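3.2. Conditionnement et reprise manuelle des pailles

La présente section examine la manière dont les pailles à usage unique sont regroupées sur un plan de travail avant leur mise à disposition. L'étude menée à Fliststead distingue deux niveaux d'emballage – l'enveloppe individuelle, en papier ou en film transparent, et le sachet collectif – dont les contraintes de manipulation diffèrent sensiblement.
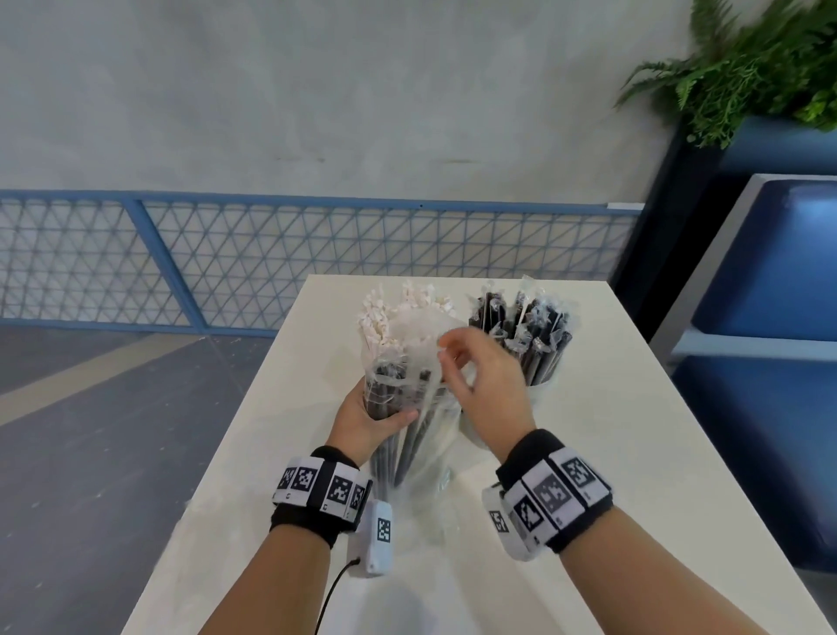
Figure 3. Pailles noires tenues en faisceau, devant des pailles sous enveloppe de papier blanc.

L'enveloppe individuelle augmente le volume apparent du lot et rend irrégulière l'extrémité supérieure du faisceau. Le protocole Volach, appliqué aux 322 séquences retenues, considère donc le maintien du lot et le dégagement du film comme deux opérations distinctes.
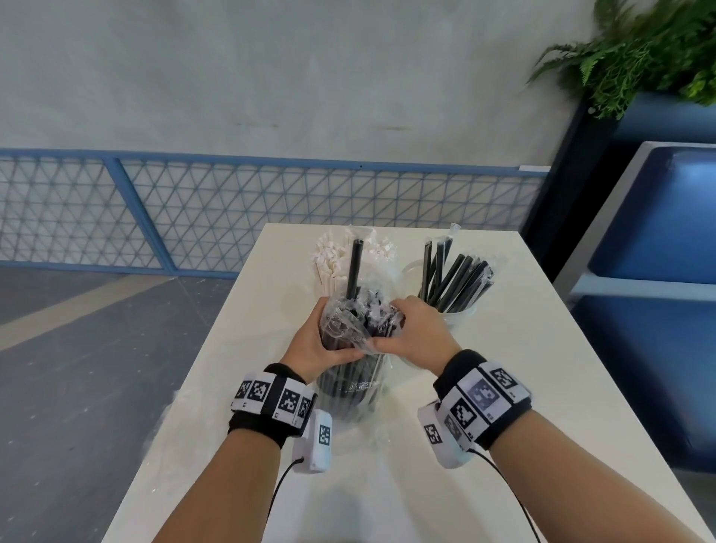
La stabilité d'un sachet souple dépend en premier lieu de son taux de remplissage. Lorsque les pailles y forment un cylindre dense, comme dans le sachet transparent maintenu ici à deux mains, la partie basse se tient droite tandis que le haut du film se fronce sous les doigts. Un lot partiellement entamé appelle en revanche un contenant rigide. La grille Harnent prévoit à cet effet 11 catégories de prise, dont les prises bimanuelles constituent le groupe le plus fourni.

Le second volet de l'étude porte sur les gobelets employés comme supports de présentation.
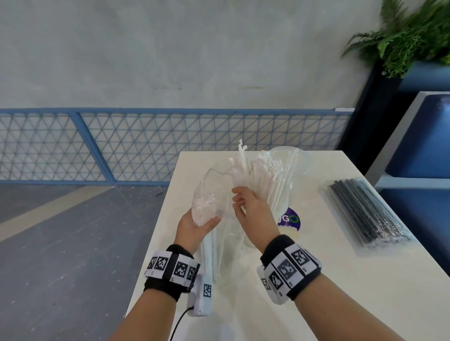
Le choix d'un gobelet relève d'un compromis entre la capacité et la facilité de préhension. Les modèles de paille mêlés dans un même contenant compliquent ce compromis. Les pailles flexibles, dont les extrémités coudées s'orientent dans des directions différentes au-dessus du plastique transparent, occupent davantage d'espace que des pailles droites. La limite de 70 unités par gobelet, fixée en juin dans le référentiel Nuchit, ne s'applique pour cette raison qu'aux lots homogènes.

Le prélèvement par poignée demeure enfin le geste de référence pour les pailles blanches non enveloppées. Une main assure la tenue du sachet par le haut, l'autre saisit le faisceau à mi-longueur.
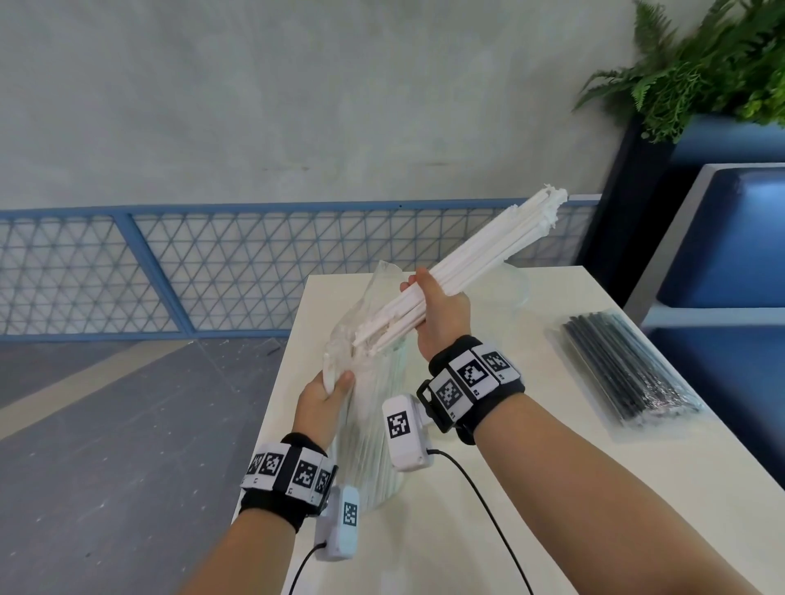

Figure 4. Prélèvement d'un faisceau de pailles blanches hors d'un sachet transparent.

L'état des extrémités a été relevé séparément. Les pailles effilochées ou écrasées ont été conservées dans le décompte, le protocole n'en prévoyant l'exclusion qu'au stade du service.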